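Notebook, textile room, Plernthorpe
March, started 9.40 am

Carrying on with the mixed clothing lot, 3712. Plan for the morning was to finish splitting it into knits, wovens and padded, then get one wash trial done on a knit before lunch. Got through the splitting. The wash trial started late and I only have half the result.

Room was cool first thing, 13 degrees on the wall thermometer. Heater on low. The Cletby rack is still missing its bottom shelf, so the padded things are going in a heap at the end until Umesh Srivastava finds the brackets. He thinks they went into the cupboard with the spare iron. I looked there and found the iron.

Sorting rules as we used them today, so we do the same thing next time:

Knits are anything with visible stitches and some give, whatever the fibre. Jumpers, cardigans, scarves, hats.
Wovens are shirts, light cloth, lengths of fabric with no obvious garment shape.
Padded is puffer jackets, vests and anything quilted.
Fluffy or furry pieces go with padded for now. They don't belong there, but they shed and I'd like them well away from the knits.
Bags and containers stay at the far end and don't get sorted.

Umesh wanted a fourth group for patterned items on account of dye. I said colour can be a second pass inside each group. We left it at that, with a pencil note on the sheet. If the dark prints run on the pale wovens he was right and I'll change it.

The pale pinks need care. There is more than one pale piece and they crease if you so much as lean on them. I had been putting them flat at the bottom with the knits on top, and this was a mistake, as the wool sheds on them and the weight sets the creases. From now on pale wovens get hung. If there's no hanger free, over the rail.

Knits next. The thing I keep getting wrong is picking them up by the sleeve. A big jumper hanging from one cuff has its whole weight pulling on the ribbing, and the ribbing is the first part to lose its shape. Two hands under the body and fold the sleeves in afterwards. A sleeve can be straightened by the cuff while the body is supported, that does no harm.

The royal blue one is a good case. It's a large knit with a ribbed end to the sleeve and pale lint specks over it that show up badly on that blue. On a grey jumper I doubt I'd have noticed them.
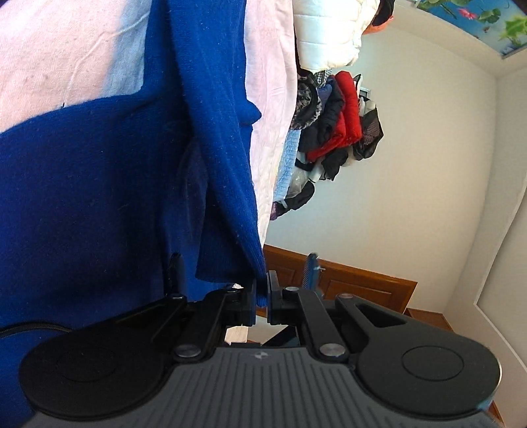

Should lint come off a dark knit before washing or after?

Before, while the knit is dry. Dry lint lifts with a soft brush or a roller, but once the garment has been through water the fibres mat down into the stitches and have to be picked out. A light second brush after drying is fine.

That goes on the sheet by the sink as well. Umesh and I had each been doing it a different way, which would make any comparison between his pieces and mine useless.

Brushing method: lay the garment flat on a clean towel, brush in one direction from shoulder to hem, then do the sleeves from the top down to the cuff. Short strokes. Turn the garment over and repeat. Go gently over the ribbing, the bristles catch in it. The Anozie brush is too stiff for this and raised a fuzz on the test square, so I've put it with the coat things. The old clothes brush with the split handle is better.

Wash trial, started 11.15

Used a plain navy test square, hand knitted, with a ribbed band along one side. Dry weight 129 g on the bench scale. I wanted something nobody would miss before doing any full garments.

Water: roughly 2000 mL in the grey tub, lukewarm, not measured with the probe as the battery is flat. Add batteries to the list.
Wash: one capful of Gollden, stirred in before the square went in.
Soak: ten minutes, pressed down twice, no rubbing.
Rinse: two changes of clean water at the same temperature as near as I could judge by hand.
Press: rolled in a towel and leaned on. No wringing.
Dry: flat on the mesh frame, away from the heater.

First rinse water had a faint blue tint. Second was clear. There was some colour on the towel, only along the ribbed side where the square is thickest. I'd take that as loose dye and not a real problem, but the darks should be washed alone until we've done a few more. Umesh suggests a third rinse for anything navy or darker. Happy with that, water is cheap.

The square grew a little when wet, mostly lengthwise. I patted it back to the pencil outline on the brown paper. Drawing round the piece before it goes in takes a minute and I should have been doing it from the start – two of last month's scarves dried longer than they began and I have nothing to show how much.

12.30, stopped for lunch. Square still damp.

Afternoon, short

Padded items only looked over, nothing washed. Main point is that they shouldn't be squashed under anything. The pile at the end had slumped, so I took it apart and put it back with the heaviest at the bottom. White goes on top or separate. A white quilted thing against a dark jacket picks up every mark, and the stitched seams hold the dirt.

Red needs its own wash like the navy. I haven't tested any red yet and don't want to find out on a whole jacket. There should be an inside seam allowance somewhere we can dab with a damp white cloth. If it comes away pink, wash alone and cold.

Umesh asked if the puffers could share a load with the towels to knock the filling about. Might work in the dryer, I wouldn't do it in the wash with towels that drop as much fluff as ours do. He's going to try it with one old vest of his own.

Checked the square again at 3.20. Dry at the edges, the ribbed band still cool to the touch. Left it on the frame overnight. Weigh it in the morning before anyone moves it.

To do:

Weigh and measure the navy square, write the numbers under the trial above.
Brackets for the Cletby rack.
Probe batteries.
More hangers, wide ones. The wire ones leave a line in the pale cloth.
Dab test on red.
Move the furry pieces into a lidded tub once one is free.
Copy the brushing note onto the sheet by the sink, in pen this time.

Umesh is in before me tomorrow and has the key to the cupboard.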